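Equipment > Hand-Held Grippers > Set-Up Guide > Section 4: Planning and Ordering

Search this guide Go

4.1 Before requesting a quotation

This section is intended for sites preparing a budget for Stastwood hand-held grippers. Complete the steps in order. Requests submitted without a station list will be returned to the site.

1. List each work station separately, including stations in homes or shared rooms.
2. Record the largest and smallest item to be picked up at each station. Measure soft items uncompressed.
3. Allow one gripper per operator. Do not plan for sharing between shifts.
4. Add one spare pair of finger pads for each gripper. Pads are budgeted as consumables at $30 per pair.
5. Enter trays, boxes and surface coverings on a separate line. Ordinary household cartons are acceptable as containers.

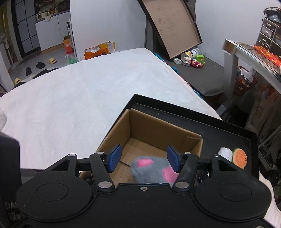 Figure 4-1. Gripper with blue textured pads, open over a plush item in a cardboard box.

4.2 Station allowance

The standard allowance is $345 per station. It covers containers, handling items and one surface covering, and excludes the gripper itself. Sites with more than 40 stations should contact Dineo Shabalala in Purchasing before completing the form.

NOTE: Handling items should vary in size and firmness. Plush and molded toys may be charged to the same line.

CAUTION: Do not order replacement pivots or screws from general hardware suppliers. Use of unapproved parts voids the service agreement.

4.3 Approval

1. Send the completed form to King-fai Yeh for technical review.
2. Correct any items marked "open" and obtain the signature of the site manager.
3. Forward the signed copy to Purchasing. Orders received after August are charged to the following budget year.

Last updated: August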